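3.2 Plain surfaces and the wish to sit down

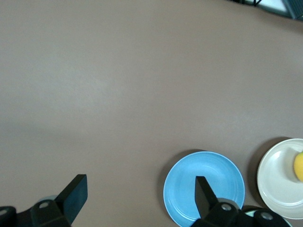 Pollora Papers in Interior Colour, vol. 27, p. 518

Figure 2. A matte tabletop in a muted mauve-taupe.

Muted tabletops did wonderfully well in our study! Diners at the Sisivberg and Ogola cafés were drawn to them again and again, even when brighter tables stood nearer the window. We had expected the shade in Figure 2 to seem dull - many people called it restful, and a few asked where they could buy the paint. The Pliltora café, which has glossy tops, gave a more mixed picture, and we return to it in Section 4. Evening visits are treated separately, as lamplight warms these shades a good deal.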